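About Zirkari

Zirkari began in November, when Fidelina Usuga and five friends wanted to build a home tidying kit that ordinary people could live with. We now have a team of 12, and we test everything among the sort of furniture you probably have yourself - a bedside cabinet, a pair of curtains, a few things left out on top.

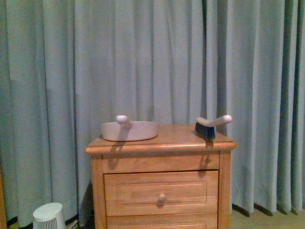 Photo: Fidelina Usuga / Zirkari

Our kit is called Viltunent, and it comes as an arm, a gripper and all the software you need to get going. We spend a great deal of time (more than is sensible, our families would say!) on handles, as every household seems to own so many different shapes of them.

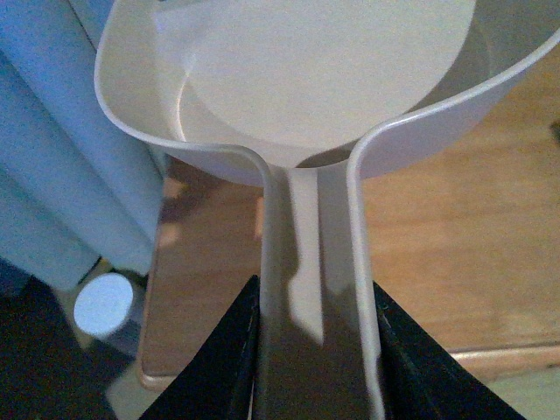 The practice set has grown to almost 93 household items, and we're always glad to hear what you'd like added. Customers with the Mesitley plan can send us their own things to try, and we'll write back within eight working days with our notes, good or bad.
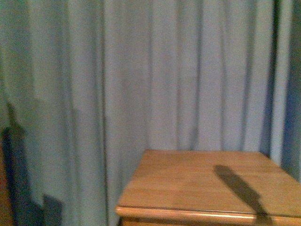
Bedside cabinet and curtain, Zirkari test room

If you'd like to come and see Viltunent at work, do get in touch - we love having visitors, and the kettle is usually on.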